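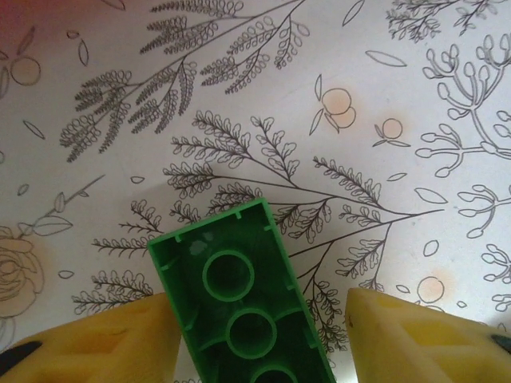 Janka Hrnčiar says she will believe in household robots when one of them can clear a kitchen table after breakfast, with the crumbs, and without being told where the table is. She said it this morning while I was putting my coat on, and I had no good reply, so I went to work.

I spent the morning on bricks again. Green one, upside down, hollow side up, sitting at a slant on the paper with the ferns and little fruits printed on it. The yellow fingers come down open on either side of it and then have to close on the walls. A brick lying studs up is a fairly easy thing to grab. Upside down it is the same width, so it ought to be the same job, but the thing looks different to the software with the tubes showing and a dark inside where there used to be a flat top. We had a good week on studs up and I think we all got a little ahead of ourselves.

Count for the session: 82 tries, 43 of them good. By good I mean the brick ended up in the tray and stayed there. I did not count the one that landed in the tray after bouncing off the edge, though Matúš Matoušek argued for it. He says a mother picking up toys would count it. I said a mother picking up toys would have been done before our first try was over. We wrote it down as a miss.

The misses are mostly the slanted ones. If the brick is square to the fingers it closes clean. If it is turned a little, one finger touches first and pushes, the brick swings, and then either it straightens itself out by luck or it squirts forward. I do the same thing with my hand when I pick up a brick and I never notice, because I just let it swing and keep closing. The arm stops and thinks about it. Matúš wants to slow down the close. I want it to turn the wrist properly before it goes down. We will try his first because it is one line to change.

The printed paper doesn't seem to be a problem. I was worried about all those thin black lines, and I had a plain sheet ready to swap in. I left the plain sheet in the drawer.

Lunch with Petronella Kekana, who was over from Latley for the afternoon. She works on the shop-floor side, and I asked her straight out whether they have anything that does a real job without a person standing next to it. She said yes, one cell at the Avmont plant, loading the same bracket into the same fixture, 902 in a shift on its best day. Then she said that when the bracket supplier changed the bag the parts come in, the cell was down until somebody opened the bags by hand and poured them into the old bins. Somebody still opens the bags. It is in that person's job now. She didn't seem bothered by this. Her view is that a chore can be split up and the machine gets the part it can do, and that people at home would take the same deal if it were cheap enough.

I'm not sure they would. I thought about it on the bus. If I had a machine that could put bricks in a box, I would have to put the bricks in the right part of the floor, take the socks out of the pile, move the dog's dish and then stay close in case it got stuck. By then I have done most of the work. At a plant they can build the room around the machine. I can't see Janka letting anybody do that to the living room.

Afternoon was slower. The left pad was slipping a little and I pressed it back down twice. Şükran Oral came by at 3 to ask when she could have the arm, and I told her tomorrow after lunch. She is doing towels. She has been doing towels since May and gets a fold out of it now that I would accept from a child. It takes long enough that she goes for coffee. I shouldn't laugh, a towel has no walls to close on and I would not trade.

Ran the slower close before I left. It shoves the brick less, but when the brick is turned it still shoves it. I didn't do enough tries to put a number down. Wrist tomorrow morning, before Şükran gets in.

Stopped at Šimek on the way home for bread and dish soap. They have put in two more self checkouts and there was a line for the cashier anyway, me in it.

Told Janka about the 43 at supper. She asked if that was out of 43. I told her what it was out of and she said that was better than she gets from the kids. Then she asked whether it could tell a brick from a grape, and I said we hadn't tried a grape. She wiped the table while we were talking. I timed it in my head without meaning to and came in well under one of our tries, crumbs included, and she moved the salt and the mail and put both of them back.

Things to do: new pad for the left finger. Ask Zdislava Tichý if the Lanholm people ever sent their numbers for turned parts. Bring a few of the other colors from home, the kids won't miss them. Call the dentist.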